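## Section 4: Clearing and Resetting the Tabletop

The Plistholm table leaves our warehouse with nothing on it. We mention this because most of the calls we receive are from owners who can no longer find the surface. This section covers everyday clearing and should be followed before any of the cleaning steps in Section 5.

**Before you start**

- Let hot drinks cool, or finish them.
- Keep the weight on the top under 500 pounds. If your clutter exceeds this, call a mover.
- Have a small trash bag within reach. A large one encourages bad decisions.

### 4.1 Clearing

1. Pick one container to stay on the table and put it in the middle. A square ceramic one does well, being too heavy to slide and too dull to play with.
2. Put wrappers and other crumpled bits into the container. Do not sort them yet. Sorting is step 5, and people who start it early are still there at dinner.
3. Stand up any cup that is lying on its side. Check it for liquid first, with your eyes, before the sleeve finds out.
4. Take medicine off the table and return it to wherever your household keeps it.

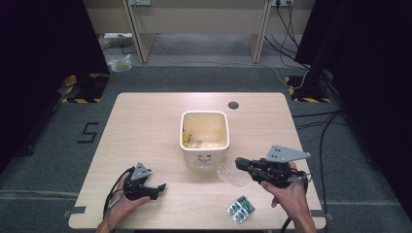 5. Empty the container into the trash bag, one handful at a time. Anything with a label gets read before it goes. Warranty cards have been lost this way, including, we suspect, yours.
6. Wipe the container and put it back, or put it away. The table has no opinion.

> **CAUTION:** Blister packs and loose capsules do not belong in the container, even for a minute. Keep them out of the reach of children and pets, both of whom can reach farther than last April.

> **NOTE:** The round hole toward the back is for cables. It will also accept pens, coins and the better half of a cookie. Items dropped through it can be found on the floor.

### 4.2 Checking the corners

The corners are rounded so you can walk past them in the dark. If you have put tape on them, press down any lifted ends. Replace tape that has gone fuzzy, peeling slowly and keeping it low against the wood grain. Do not use a kitchen knife. The Zorkeo plastic scraper (part 19 in the parts list) is made for this and is usually still in the box.

### 4.3 If the table fills up again

It will. Repeat 4.1 from step 2. Leg adjustment is in Section 6, page 18.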